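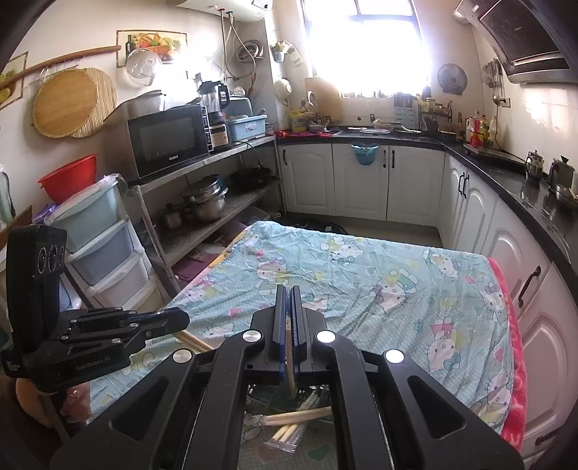 NEWS IN BRIEF | Home Builds

Chopsticks on the kitchen table as Tukel build moves up a gear

Well, it's been a busy Monday for the Tukel lot! For anyone who missed the last update, Tukel is our attempt at teaching a home-built arm to do the fiddly kitchen jobs, and the first one on the list is putting chopsticks away in a holder. Sounds easy. Try writing it down as a set of instructions and you'll see why we gave up on that in January and went over to learning from examples instead.

So we've been collecting them by hand, with hand-held grippers, at the table in the kitchen (Hello Kitty cloth and all). You pick up a chopstick, carry it over to the holder, let go, and start again. Keegan Tamihana, who has done more of these than the rest of us put together, reckons his thumb now closes in his sleep.

"The sticks are the nasty bit," he told me over tea. "They're thin, they roll, and as soon as they're lying across each other you go for one and get its mate as well. I'd have picked spoons."

We're aiming for 2000 good pick-ups before we train anything, and we're 68 short, so I'm hoping to have that wrapped up in a couple of evenings if people turn up. A good one, by the way, means the stick ends up in the holder and stays there. Drops get saved in a separate folder, as Keegan thinks they'll be useful later on and I've stopped arguing.
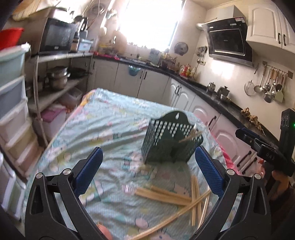 We've also had a bit of a debate over how untidy to make it. The early goes were all done with the sticks laid out nice and straight, and the first arm, Stiltar, learned that beautifully and then went to bits the minute anything was at an angle. Now we just tip them out and work with whatever we get. It's slower, and there's a fair bit of muttering, but I do think it's the right way round.

Stiltar itself is back on the bench in the shed with its wrist off. The new wrist is printed, the two bearings for it are still in the post, and I wouldn't hold your breath on those.

If you fancy a turn on the grippers, we start at 7pm and you don't need to know a thing about robots. Bring slippers, the floor's cold. Next job after this one is spoons, so Keegan gets his wish!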